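From the bench: a new pair of fingers for Caruso

Hello again from the back of the shop! Last issue I promised I would write up what we did to Caruso over the holidays, and a few of you have been asking (Arsalan Shaikh twice, hi Arsalan), so I'll skip the usual chatter and get to it.

For anyone who joined after November: Caruso is our little tabletop arm, the one that sorts plastic cutlery into baskets when we test new sorting code. He had been getting sloppy. He would close on a fork, lift it an inch, and let it swing out sideways like a gate. I blamed the software for far too long. Then Elmarie Kekana put a flashlight on the fingertips and showed me that the left pad had worn into a shallow groove, and that the finger behind it had a screw I could turn with my thumbnail. Oops.

So we took both fingers off, cleaned out the slides (so much lint!), swapped the pads and put everything back with fresh thread locker. That part took one evening. The alignment took three more. You want the two tips to arrive at the middle together, and ours didn't, the right one was always a hair early and would nudge the fork over before the left got there. Samuele Guerra ended up cutting a shim from a drink can, and I have to say it's a lovely bit of work.

After that it was all wrist camera. The bracket had been off, so the offset between where the camera looks and where the fingers close had to be set again from scratch. We do it on the wood table with a white fork and the black mesh basket, one stop at a time, and check the view at each stop before moving on.

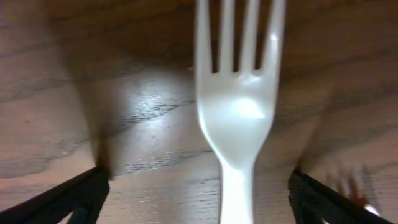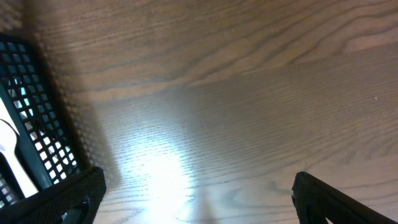

The number I was chasing was the side-to-side offset. Get the fork sitting midway between the tips, save that, go away, come back from another direction, look again. If it has drifted, the bracket is still moving somewhere and there is no point typing in new numbers until you find out where. Ours was the lower bracket screw, which bottoms out before it clamps. A washer fixed it.

Glare was the other headache. The table finish throws the ceiling light straight back up at the lens, and at some wrist angles the edge finder latches onto the bright patch and gets very excited about it. I turned the exposure down, which helped, and Hélène Petrenko has offered us a matte mat to try. I'd like to keep the bare wood if we can, it's what all our older runs were done on.

With all that settled we let him go for a long session: 429 picks, and only 3 drops. I danced a bit. Before the new pads we were lucky to get through 70 without somebody having to crawl under the table.

Two things if you use him this month. Please check the finger screws before you start (the small hex key lives on the hook now), and home the wrist before loading your saved positions, the old ones were made with the old offset and they'll send him into the basket rim. Safta Bogdan has already found that out for us, thank you Safta.

Next up is the cable at the elbow, which rubs every time he reaches back. I have a clip half designed and will bring it along next time.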